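Progress report, hand and controller comparison, bedroom setup
To: Svitlana Hladun, Prundton program office
From: Emrys Cadwaladr
Period: through end of July
cc: Grigore Ursu, Mabli Parry

Svitlana, sorry this is short on polish, wanted it with you before the budget call. Numbers first, then the problems, then what we need from you.

Where we are

885 pick attempts logged on the shelf task. All with the humanoid, all in the small bedroom, same shelf unit the whole period. Two hand options and two controllers, so four combinations. Every combination has data now, though not evenly. The Sandu hand got the most because it was ready first. The Ulludus hand came in late and then we lost time to its firmware (see below).

Of the 885, we threw out 159. Mostly runs where the logger dropped the wrist force channel, so we can't say what the grip was doing. Grigore wants to rescue a few of them from joint currents. I said fine but not this month.

Hands

Sandu. Fast to close, forgiving if the arm comes in off center. Good on anything round. Bad on thin things standing upright, it tends to knock them over before the thumb gets around. The fingertip pads wear. We changed pads more than planned and I have no more sets after this one.

Ulludus. Slower, more precise, better force reading at low grip. It handles the upright items much better. Trouble is the spread of the fingers when it's open, wide enough to touch the divider panels in the cubbies on the way in. Dorin wrote a pre-shape that half closes the hand before it crosses the front edge of the shelf. Helps a lot. Costs time on every pick.

If you made me choose today I'd say Sandu for speed and Ulludus for anything we'd show to a care partner. I'd rather not choose today. The Ulludus set is still too small, and a lot of it was taken before the pre-shape went in so it isn't a fair picture.

Controllers

The old position controller (we call it A) is what you saw at the last review. Predictable. Pushes too hard if it meets something it didn't expect. Controller B is the compliant one Dorin brought over from the Unaston bench. On the bench it was clearly better. On the full robot less clearly. B is gentle at the shelf, but with the knees bent and the torso forward the arm sags a little and the hand arrives low. We saw this over and over at the middle row, hardly at all on the top ledge. Gravity model is wrong for the leaning posture, Dorin is fairly sure. He's refitting with the hand mass included, which we should of done at the start.

One practical thing, B recovers by itself after a light bump on a divider. A stops and wants an operator. Over a long session that adds up, and Mabli says it's the main reason her sessions on B finish on time.

Posture and cables

Reaching the middle cubbies needs a deep knee bend plus lean. Works, but it heats the knee actuators and we rest the robot between blocks. Longest block now is 12 picks before a rest. We tried longer and got thermal warnings, so 12 it stays untill we have a better stance.

Cable routing is the other headache. Arm leads, the feed from overhead, and the long run down the side of the body all move when it leans, and a leaning robot pulls on everything. Rerouted the shoulder loops in the first half of the period. Arm motion is cleaner since then. Not finished, I still don't like what hangs near the floor.

Objects and layout

Kept the layout fixed on purpose so the hand comparison means something. Green apple stays on the left end of the top, pink bowl in the upper left cubby, carry object is the small red round one. The red upright item is our hard case. We don't grade the bowl yet, neither hand gets a decent hold on the rim from the angle we can reach.

Bed and air purifier stay where they are too. Tight on the left side, and the purifier covers part of the shelf unit. Planner treats it as a solid box with a margin, and the margin is too fat, so it refuses some reaches that are obviously ok. Mabli has a tighter model half done.

Mid-reach at the shelf, red object in the hand: 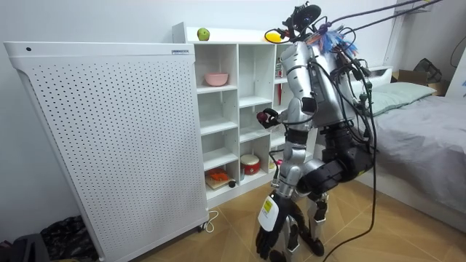
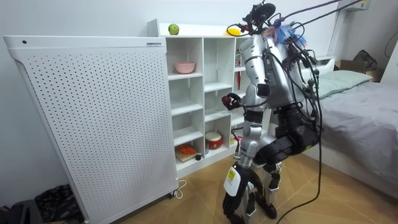
Cameras

We compared the head sensors on their own against head plus a fixed view of the room. Head only is fine until the forearm goes into a cubby, then the arm hides what the fingers are doing. The fixed view fills in some of that. Not all, the robot's own body blocks the right-hand column of the shelf when it leans. A wrist camera is the obvious fix and both vendors have a mount. Neither mount fits with the force sensor fitted. Grigore is drawing an adapter, first print was too thick, second one looks ok.

Slipped

- Blind trials (operator not told which controller is running). Not started. Script exists.
- Ulludus firmware. Old version dropped the hand to open on a comms timeout. Fixed by the vendor, but we had to repeat calibration after the update.
- Written operator guide. Half a page so far, my fault.

Next period

Finish Ulludus picks with pre-shape on, both controllers, until the counts match Sandu. Refit B for the leaning posture and rerun the middle row only. Wrist camera on one hand, whichever adapter fits first. Then the blind trials, Mabli running them, me staying out of the room.

What we need from you

2 more sets of Sandu pads, the order is in your inbox. A yes or no on keeping the bedroom past August, we'd lose a good week moving and the layout would have to be measured all over again. And if Prundton still wants a live demo, please let it be after the refit. On A it will look stiff and on B right now it'll aim low in front of everybody.

Spend is on plan apart from pads. Sheet comes separately from Grigore, he's waiting on one invoice.

Emrys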